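18 shares
5 comments

Buy the coat you'll wear on the school run

I have been meaning to write this ever since the weather turned, and then I kept putting it off because I wasn't sure I had the right to lecture anyone about coats. I own too many. There is one in the hall cupboard that I bought for a wedding and have worn to the wedding. But a friend rang on Saturday to ask whether she should spend proper money on a long camel one from Jarnard, and I heard myself talking for the length of a whole pot of tea, so clearly I have opinions, and you may as well have them too.

My feeling is that we have got into the habit of spending the most on the clothes we wear the least. Think about it for a minute! The party dress gets the budget, the interview jacket gets the budget, and then the thing we put on every single morning from October to April (and let's be fair, well into May in this country) is whatever was left on the rail in the sale. I did this for years. I had a lovely silk blouse and a parka with a zip that needed two hands and a bit of swearing.

The coat that changed my mind was from Ollby, a navy wool one with deep pockets and a collar that stands up by itself. It cost more than I had ever paid for a coat and I felt slightly sick carrying the bag home on the bus. That was 5 winters ago. I have had the lining mended once, at the little place next to the chemist, and I've replaced 2 buttons, and I still get asked where it came from. I must have put it on almost 2000 times if you count popping out to the bins, and I do count popping out to the bins.

Now, I know how this sounds. Not everyone has the money sitting there, and I get cross when people write as if "invest in quality" were advice you could simply follow. Some months £100 is the whole clothes budget for the family. So I would add that Rosales does a very decent second-hand rail, and that an old wool coat with a tired lining is often a better buy than a new one made of goodness knows what. Feel the cloth between your fingers. Put your hands in the pockets, sit down in it, lift your arms as if you were getting something off a high shelf. If it pulls across the back in the shop it will pull across the back at the bus stop.

And please, do buy the colour you like. I spent a long time in sensible black. My sister has a rust-coloured one from Flekov and she looks like a person having a nice day, even in drizzle.

I told my friend to get the camel, by the way, but only if she'll wear it with jam on the cuff. 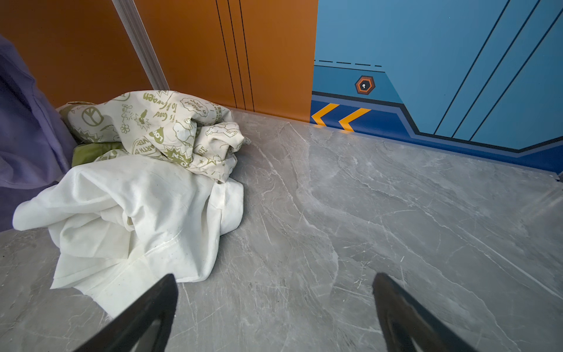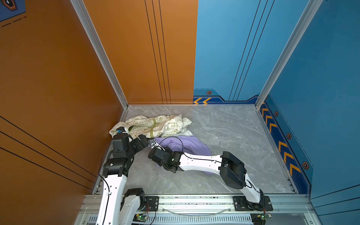
Grey marbling on the floor, in both of these.

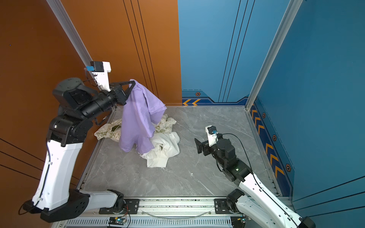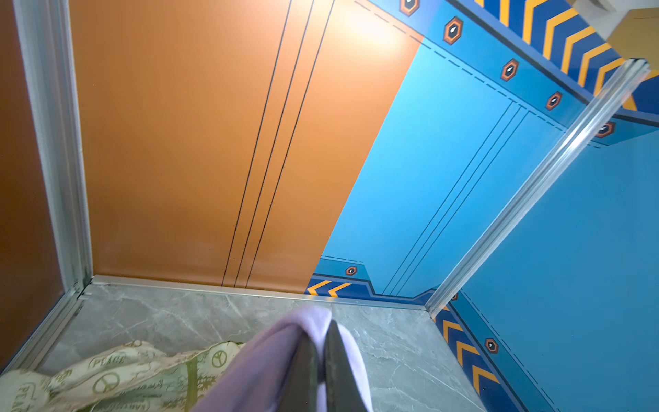
A reader writes that she agrees about the pockets but thinks I'm far too soft on wool, having lost a good coat to moths in one summer, and that she would sooner have a waxed jacket she can wipe down at the back door and hang up without a second thought.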